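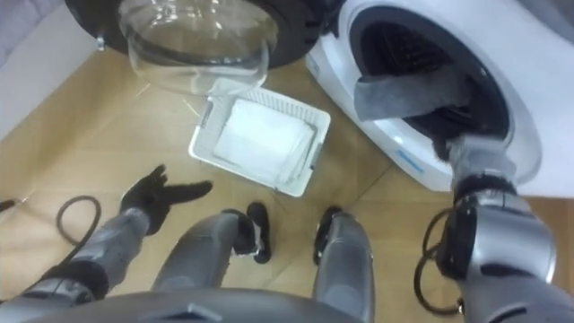 Équipe Interactions et mondes persistants, laboratoire Ogbonna

4.2 Fiabilité des journaux de combat comme source de mesure

La plupart des travaux sur l'économie des jeux en ligne partent des fichiers journaux produits par le client et les traitent comme un relevé fidèle de ce que fait le joueur. Nous avons des doutes. Dans Gruvetholm, le journal n'enregistre un butin que si la fenêtre de discussion est ouverte au moment du ramassage ; les objets reçus par courrier interne n'y figurent pas du tout. Okoro signale le même défaut dans Flatlow, sans en tirer de conséquence sur ses propres moyennes, ce qui étonne un peu.

Nous avons repris 1371 sessions déposées par les utilisateurs du module Ponside et les avons comparées aux inventaires exportés du serveur. Pour 457 d'entre elles, soit un tiers du corpus, au moins un objet présent dans l'inventaire manque au journal. On nous objectera que les objets perdus sont de faible valeur. C'est possible, mais les auteurs qui l'affirment ne donnent aucun tableau, et 31 des sessions fautives concernent des reliques, donc précisément la catégorie sur laquelle reposent les estimations de prix.

La figure 1 ouvre la section. Quant au correctif publié en mars, il est censé rétablir la détection. Nos 2 relecteurs ont appliqué l'analyseur corrigé aux mêmes fichiers et obtenu des totaux différents selon la langue du client, ce qui laisse penser que les expressions régulières ont été réécrites pour la seule version anglaise. Tant que le format n'est pas documenté par l'éditeur, nous voyons mal comment comparer deux saisons de jeu entre elles. Les séries publiées avant ce changement sont écartées de la section 5.

Figure 1. Lave-linge blanc à chargement frontal, hublot ouvert.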